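Drurkell 2640 suture practice pad, after a semester of use

Reviewed by Margit Moen
15 Nov 2023

I teach the wound closure lab in a veterinary technician program, and in the spring we needed to replace our practice pads. The old ones had been stitched so many times that the top layer came off in strips. We ordered a set of the Drurkell 2640 pads to try before buying for the whole class.

The pad comes in a flat plastic tray with rubber feet. It has three layers, for skin, fat and muscle, with a mesh between the first two. The mesh is what stops the stitches from pulling through, and on this pad it goes all the way to the edges. On the Quan pads we used before, it stopped short, and any stitch placed near the side tore out.

The pad comes without cuts. You make your own with the scalpel in the box, which is sharp enough but has a slippery handle. I would use your own. The instructions say to cut no deeper than the second layer. My students went deeper several times and the pad held up fine.

The feel is firmer than real skin. A curved needle goes in with more push than it should need, and beginners tend to grip too hard as a result. It softens after the first few weeks. The surface also has a slight shine, and under a desk lamp the glare makes it hard to see dark thread. We moved the lamps back and lowered them to one side. 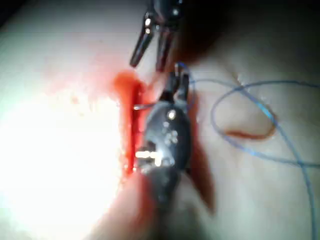
Instruments at an incision, with strong light from the left.

The tools in the box are the weak part. The needle driver has a stiff lock, and the tweezers did not meet at the tips on two of our sets. If you already have decent instruments, buy the pad alone. Cumcombe sells it that way for less, though shipping was slow and one tray arrived cracked. They replaced it without any argument.

Drurkell claims 2000 stitches per pad. I had one student keep a tally, and hers was at 1710 when the term ended. The middle of that pad is worn and the cuts no longer close neatly, but the ends are still usable. Our Quan pads were finished at 400.

Cleaning is simple. Wipe with a damp cloth, let it dry, and dust it with baby powder. Do not stack the pads face to face. Two of ours stuck together over a weekend and left marks.

I have ordered more for the new group, pads only, to arrive in December. I also looked at the Osoveo pad, which is softer, but it has no tray and slides on the table.

Rating: 4 out of 5 for the pad, 2 out of 5 for the tools.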